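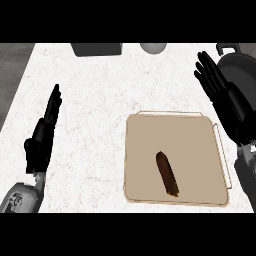

Can a robot do kitchen chores in a normal house yet?

Single chores, under supervision, with the counter set up in advance, and slower than a bored teenager would do them. Anything that involves finding the chore first is still your job.

General Discussion > Home Automation > Are we there yet, chores edition

gravyboat86
12/29/22
I put the question and answer at the top because I've been asked it by every relative I own this past week, and I'm tired. My brother-in-law is convinced that two arms and a pair of decent hands are all you need, and that the rest is "just software." He has said "just software" so many times that my aunt now says it when she drops things.

My position: getting one item off a cutting board and into a pan is a chore the way one push-up is a fitness program. Dinner is the other ninety steps. Discuss, politely if you can manage it.

torquewrench_lou
I can't manage it. You're moving the goalposts before the poor thing has kicked the ball. Five years ago people would have wept at a robot hand reaching toward a sausage without launching it at the wall. Now it's "sure, but can it make gravy."

I run the packing end at Hollis and we put in an arm last March. Everybody there told me it would be a coat rack by summer. It closes and stacks cartons all day, doesn't care what's on the radio, and has never called in sick on the Monday after the playoffs. Machines do shop-floor chores now. That part of the argument is over.

gravyboat86
How many kinds of carton?

torquewrench_lou
2.

gravyboat86
I have more than two kinds of spoon.

Keith Merrick
Yes, I use my real name, get it out of your systems.

I spent a good part of my working life fixing the machines Lou is so fond of, and you're both right, which should annoy you equally. An arm in a plant works because somebody has bullied the world into holding still for it. Parts come in on a fixture. The light is the same at noon and at midnight. No cat.

A kitchen counter has none of that going for it. Even with next to nothing on it you've got stone with a pattern in it, a board with an edge to catch on, a pan whose handle could be pointing anywhere. Then you add food, and food is the worst workpiece ever devised. It rolls, it squashes, and no two pieces match. I would take a greasy bearing over a hot dog any day of the week.

nopeltastic
Counterpoint, I have owned a Broro floor mopper for a year and it's the best roommate I've had. Doesn't talk, doesn't eat my yogurt. It does eat phone chargers. I've come to see that as a lesson it is teaching me.

So to the original question, yes, machines do household chores. They do the floor. They've been doing the floor. You people just want arms because arms look like the future and a puck looks like a lost hubcap.

gravyboat86
The floor is flat and already where you left it. And who picks up the chargers?

nopeltastic
Me. I crawl ahead of it like a page boy. I didn't say it was a dignified arrangement.

sim_and_punishment
Grad student here, so please adjust your trust downward. I work on manipulation, mostly in simulation. My last batch was 3096 tries at one pick-and-place task. It went well enough that I told my mother about it. Then we tried it on the hardware and it had strong opinions about a patch of air slightly to the left of the object.

Simulation is useful and I'll defend it to anybody. You can fail all night and there's no mopping. But contact is hard to fake. A rendered sausage doesn't leave grease on your fingertips, so the policy never finds out about grease until it's in a real kitchen, holding a real sausage, over somebody's real rug.

torquewrench_lou
So it's just software.

sim_and_punishment
I will leave this forum.

casserole_dean
Has anybody looked at the Guleck countertop thing? My wife sent me the link, I think as a comment on my performance. It wants 109 inches of clear counter. My whole kitchen doesn't have that. If I had it I'd have a different life and probably wouldn't be doing my own dishes to start with.

Keith Merrick
Skip it. I read the manual, since I read manuals for fun. The load limit per arm wouldn't cover my cast iron pan empty. Fine print also says "operator to remain within reach of stop button during cooking." If I'm standing at the stove for the whole meal I may as well hold the fork.

torquewrench_lou
You're all grading version one. The Alau arm we trialed before the one we bought was terrible. It once spent a shift placing the same box. The next model fixed most of it. Homes will go the same way, starting with the dull stuff. Loading the dishwasher, I'd bet.

gravyboat86
You have clearly never seen how my family stacks a sink.

But fine, I'll give you this much: for one item, one board, one pan and a patient adult nearby, I'm prepared to be impressed. I still want the ninety other steps before I hand over my apron.

nopeltastic
Mopper just got stuck under the couch, brb

casserole_dean
Dishwasher loading is a terrible bet, by the way. Two grown humans in this house can't agree on which way the bowls face. Whose way does the robot learn?

torquewrench_lou
Your wife's. Next question.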